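Drornier and Cladetti complete test programme on quieter heat pump fans

13 Apr 2023

Drornier, which makes air source heat pumps for homes and small commercial buildings, has finished a joint test programme with the simulation firm Cladetti on the noise made by outdoor fan units. The work compared 100 blade shapes on a computer model before a small group of them was built and measured at the Drornier test site in Jarov.

The fan in an outdoor unit draws air across the evaporator, where the refrigerant picks up heat. Frost on the evaporator narrows the gaps between the fins, the pressure drop rises and the fan has to work harder to move the same amount of air. Much of the noise that neighbours complain about comes from this condition, and it is not covered well by measurements made on a clean, dry unit.

Cladetti therefore set up its flow model with the evaporator partly blocked. Each blade shape was calculated at several stages of frost build-up, and the sound given off at the blade tips and at the grille was worked out from the pressure changes in the air. In all, 2,149 separate calculations were run. The results were ranked by sound level at equal air flow, and shapes that needed more electrical power than the current production fan were dropped.

The blade chosen for further work has a swept leading edge and a wider tip. It was tested in a complete outdoor unit with the standard motor and housing. At the same air flow it turns more slowly than the production blade, which moves the main tone to a lower pitch and reduces its level. The change is largest when the evaporator is heavily frosted. With a clean evaporator the two fans are close to each other.

The gap between the blade tip and the surrounding ring was found to matter more than expected. A small increase in the gap cancelled most of the gain, and the ring will be made to a tighter tolerance. The fixing points stay where they are, so the new fan can be fitted to existing Park outdoor units during a normal service visit.

Endurance testing has started. Each fan will run for 2,000 hours at changing speeds, with regular stops to check the balance, the bearings and the surface of the blades. Some of the units are being sprayed with salt water to cover use near the coast. The speed control has also been altered so that the fan passes quickly through two narrow speed ranges in which the housing was found to vibrate.
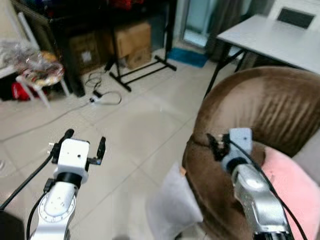

Installers who saw the early results asked whether the lower fan speed would lead to more defrost cycles on damp days. Drornier replied that the air flow is unchanged, and that the number of defrost cycles in the tests was the same with both fans.

The next stage is a field trial with 100 Park units in occupied homes. Sound levels will be logged at the unit and at the nearest boundary, together with outdoor temperature, humidity and power use. Households taking part will keep their existing heating controls and tariffs. The trial begins in September and will run through one full heating season.

Drornier will decide on series production after the trial. Cladetti plans to publish a description of the frost model, including the mesh settings and the measured data used to check it. Both companies will continue to work together on the compressor compartment, where the pipework supports and the lining are to be looked at next.

Notes for editors

Drornier develops and builds heat pumps and ventilation equipment. Park is its range of air source heat pumps for existing homes.

Cladetti carries out flow and noise calculations for makers of fans, pumps and heat exchangers.

Technical drawings of the fan and a summary of the test conditions are available on request from the Drornier press office.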